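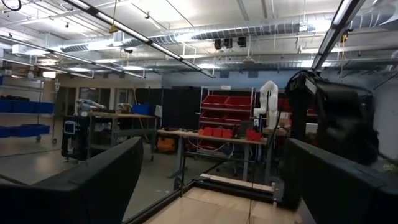 Sunday, June 28, 2020

Spent the morning on the Flevar Savings position. The quarterly filing came out Friday after the close and I had only read the summary. Full text today, 189 pages, most of it boilerplate carried over from last year.

Loan loss provision is up again. Commercial real estate is the bulk of it. Management calls the increase "precautionary," the same word they used in the previous filing. Deferred loans are in a footnote and are still counted as current. If even a part of those go bad by September, the dividend is not covered by earnings.

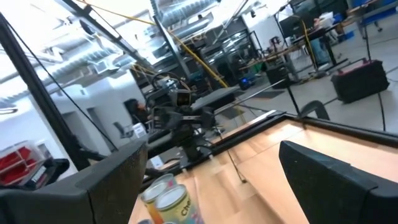 Two cans with gold-colored lids on the wood tabletop.

I hold 4,000 shares, bought in three lots. The oldest lot is still above cost, the other two are under water. Options as I see them: sell the two losing lots and book the loss against the Kassa gain, or hold everything until the next report. The loss is short-term, so is the gain, so they net cleanly. Need to stay out of the stock for the wash sale window afterward – including the dividend reinvestment, which I forgot last time and had to correct by hand.

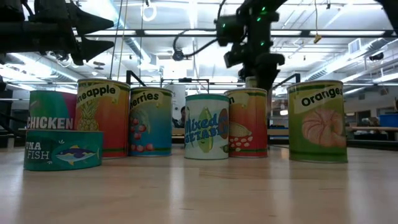
Called Gerrit Gumede to check the reinvestment setting. He says it has to be switched off before the record date or the small purchase goes through anyway. Switched it off while we talked. Confirmation email arrived, filed it.

Gerrit is more negative on regional banks than I am. He got out of Flonport in the spring and has not gone back. His argument is the net interest margin – with rates where they are, deposits cannot be priced any lower and the loan yields keep dropping. I ran it on the Flevar numbers and he has a point. Margin fell in each of the last 2 quarters.

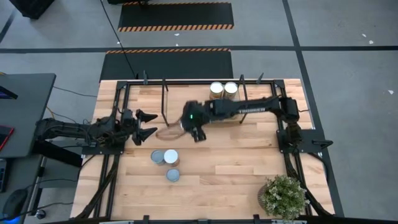

Decision for tomorrow: limit order on the two newer lots, good for the day. Keep the oldest. Cash goes into the money market fund for now. Capped any single bank at 20 percent of the account and wrote that at the top of the spreadsheet.

Still have to answer Tumelo Tshabalala about the Jirnov bonds. Have not read the call terms yet.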